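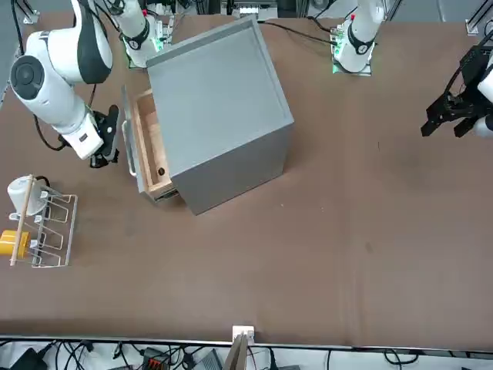
Two robot arms at a brown work surface, with an open cabinet drawer.

Ratham Admissions Table

Summary
The Ratham Admissions Table records undergraduate applications, offers and acceptances by type of secondary school. It covers 959 schools and 161 degree courses. Each row holds one school and one course for a single admissions cycle.

Sources
School returns were supplied through the Wusetti portal. Course codes follow the Amundsen list, August revision. Where the two disagreed on a school's type, the portal entry was kept.
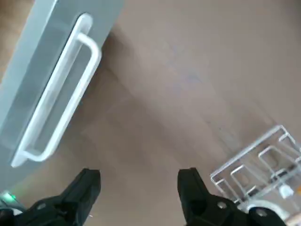

Suppression
Counts below seven are withheld and shown as a blank cell - a blank does not mean zero. Totals were calculated before suppression and may exceed the sum of the visible rows.

Known limits
Students who applied from home or after a gap year are assigned to the last school attended. Interview records are not included. Two schools merged during the cycle and appear under a single code.

Maintenance
Vlastimil Kadlec (tables) and Nyokabi Lukumay (school codes), Skatden. Corrections should state the school code, the course code and the column affected.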